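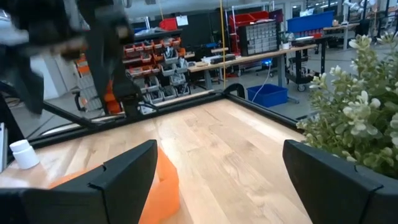
Objetos a manter na mesa durante a recolha de demonstrações com dois braços

Bujar Yordanov
3/4/20

Exmos. Senhores,

Estamos a preparar a recolha de demonstrações teleoperadas para a tarefa Pornar (pegar no objeto laranja e pousá-lo junto do frasco branco). A planta artificial do lado direito ocupa boa parte da vista da câmara de punho. Solicito esclarecimento sobre 2 pontos: deve a planta ser retirada antes da gravação? E devem ser eliminados os episódios em que o segundo braço surge desfocado pelo movimento?

Annag Urquhart

Relativamente ao primeiro ponto, recomenda-se manter a planta, desde que não tape o objeto a agarrar no início do episódio. Convém variar a sua posição a cada 30 episódios e registar a alteração no ficheiro da sessão. Um conjunto gravado sempre com a mesma disposição tende a produzir uma política dependente dela.

Quanto ao segundo, a desfocagem do outro braço não constitui motivo de exclusão. O mesmo não se aplica à desfocagem do objeto no momento da preensão. No projeto Grulteo foram anotados esses casos com uma etiqueta própria, sem os apagar, e a filtragem ficou para a fase de treino.

Verifique ainda se os dedos da garra aparecem abertos na primeira imagem de todos os episódios.

Dronitz

Nós retirámos tudo da mesa e funcionou bem. Foram só 3 objetos, porém, e não testámos noutra bancada.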